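Search bedding, cushions, throws... Go

Famton Flowered Bed Sheet, Pink

By Latifa Nasr, April 2019

We've sold plain sheets for years, and lovely as they are, customers kept asking us for something with a bit of cheer in it, so we're very happy to have the Famton back on the shelves (it sold out in October and we have been pestered for it ever since!). It's a bright pink with bands of soft purple, and the flowers are cream, pale yellow and light blue, with four petals apiece. 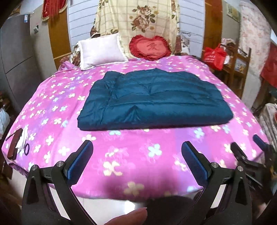

The pink Famton on a large bed, with a red heart cushion at the head.

It comes folded in a cloth bag, order number 293, and in six sizes, so do measure your mattress first, and measure the depth as well if yours is a nice thick one. Wash it on its own the first time, inside out, and after that it can go in with your other colours. I dry mine on the line whenever the weather lets me.

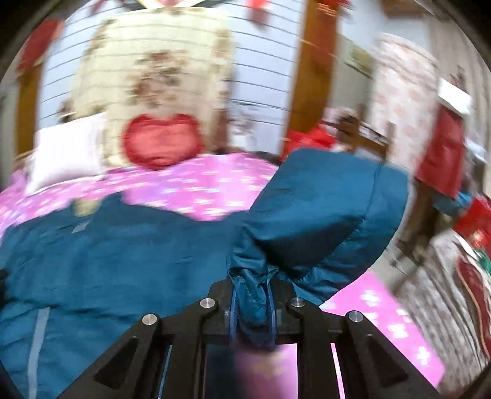 If you like your bed tucked in tight, go up a size, as the extra cloth makes all the difference at the corners. Pillowcases are sold separately, though I think plain white looks very pretty with it. The heart cushion is from Benkirane and we hope to have more of those before long.

3 comments

Essam Cherkaoui
Bought the big one for my mother and she's delighted. Colour is quite strong, be warned, but she likes that.

Severyn Fedoruk
Is there a green?

Latifa Nasr
Only the pink and a blue for now, Severyn, but I'll ask!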